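Teaching by Hand: Notes From the Prustuten Bench

The Prustuten project entered its second phase in January. The purpose of this post is to record how demonstrations are now being collected, and to set out the changes made to the procedure after the first phase. Readers who followed the earlier posts on remote control will find that much of the routine has been replaced.

From Remote Control to Hand-Held Grippers

During the first phase, operators drove the arm from a separate station. The method was dependable for rigid objects such as blocks and lidded boxes. It was considerably less dependable for anything that bends. An operator at a station receives no sense of how tightly a sheet is held, and the usual result was a grip far stronger than the task required. Sessions were long, and operators reported fatigue well before the scheduled break.

The present method dispenses with the station. The operator holds a gripper in each hand and performs the task directly at the table. Marker cubes fixed to the grippers allow their position and angle to be recovered afterward from the head camera, and the resulting paths are converted to the arm's own coordinates by the Heiskanen software. The Ato arm itself need not be present while a demonstration is given.

We retained 846 demonstrations from the first four weeks. A demonstration was retained if both grippers could be tracked from start to finish and if the task ended within the agreed limits.

Current Procedure

Sheet handling remains the most demanding of the tasks assigned to us by Gedollow, and the written procedure was revised with it in mind.

1. Place the sheet on the table and begin with both grippers open and clear of it. The head camera should have an unobstructed view of each cube before recording begins.

2. Close one gripper on the sheet and raise it slowly. The second gripper remains nearby – close enough to take a share of the work, but clear of the first cube. Operators should avoid turning the wrist so far that the marker faces point away from the camera.

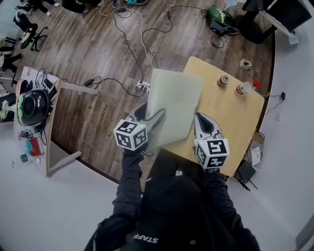 3. Bring the second gripper to the free side and close it. Pause briefly before moving the sheet any further. The pause gives the software a clean point at which to divide the recording.

4. Lower the sheet, open both grippers, and withdraw them in a straight line. Recording ends when the hands are at rest.

Each operator works for 15 minutes and then rests. Two operators alternate through a session. Early trials with longer turns produced hurried releases, and these proved difficult to correct at the training stage.

Matters Outstanding

Thin, pale material continues to present difficulties for the policy, which at times closes the gripper short of the edge. A further set of demonstrations with varied starting positions is planned. Results will be reported here when they are available.

Comments (3)

benchnotes
Thank you for writing up the pause in step 3. We do cloth folding and have been cutting our recordings by hand, which takes forever. Is the pause a fixed length?

Reply from the author
It is left to the operator's judgment at present. A fixed length was tried and was found to be distracting.

tarn_and_wire
Do you throw out the attempts where the sheet slips, or keep them separately? We found the slips useful later on.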